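### 3.2 Serving fruit on its own

I'll admit I came to the fruit question sideways. Our first round of the Harnden meal diaries was supposed to be about dinner, and I'd planned to skip snacks altogether, but people kept writing about them anyway. Of the 1,351 diary entries we ended up with, almost 100 mentioned a single piece of fruit put out on a plate with nothing else beside it. I hadn't asked about that anywhere in the booklet! So Wolfram Brandes and I went back through those entries in December and read every one of them aloud to each other (slow going, but I'd do it again).

What struck me first was how fussy people are about the plate. A whole apple doesn't need one. You can eat it standing at the sink, over the bench or walking out the door, and plenty of our diarists did. Once it goes on a plate, though, the writing changes. People tell us which plate it was, what colour it was, whether it was "the good one" or one of the kids' ones. One diarist from Osotholm wrote, "I gave him his apple on a dish so he'd sit down for it," and I've probably quoted that line more often than any other in the whole study.

Size comes up a lot too. A dinner plate makes an apple look a bit lost, or so several people told us, and a saucer makes it wobble. The favourite by a long way was something flat with a low rim, big enough to leave a ring of bare plate around the fruit. Wolfram calls this the margin, after the blank edge of a book page, and the name has stuck with us – I use it in the coding sheet and in Section 4.

Then there's colour. Ondieki's earlier work on table settings has a nice chapter on bowls, where the bright ones tended to be kept for fruit and the white ones for anything wet. Our diaries lean the same way, although I wouldn't want to push it too far with entries this short. Pink turned up more than I'd expected. Yellow and orange apples on a pink dish were described as "warm", "summery" and, in one case, "too pretty to bite". Nobody said anything of the kind about green apples on white, poor things.

For the follow-up interviews we kept the setting as plain as we could. A white table, one plate, one apple, no cloth and no cutlery. Figure 5 shows the arrangement with the apple sitting stem up, and you can see how much bare plate is left around it.

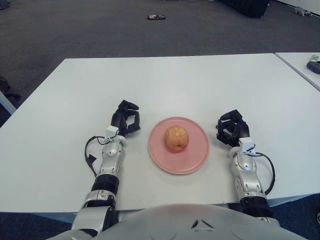 **Figure 5.** Single-fruit setting: an orange-yellow apple on a round pink plate with a shallow rim, white table.

Interviewees talked about the middle of the plate far more than I'd bargained for. Several wanted the apple dead centre and said an off-centre one looked as if it had rolled there. Others didn't mind, as long as the stem pointed up. Wolfram thinks the stem matters more than the position, and I think he's only half right, so we've coded the two separately and left the argument for Section 4. The Gindevon interviews, where pears were used as well, are reported there too.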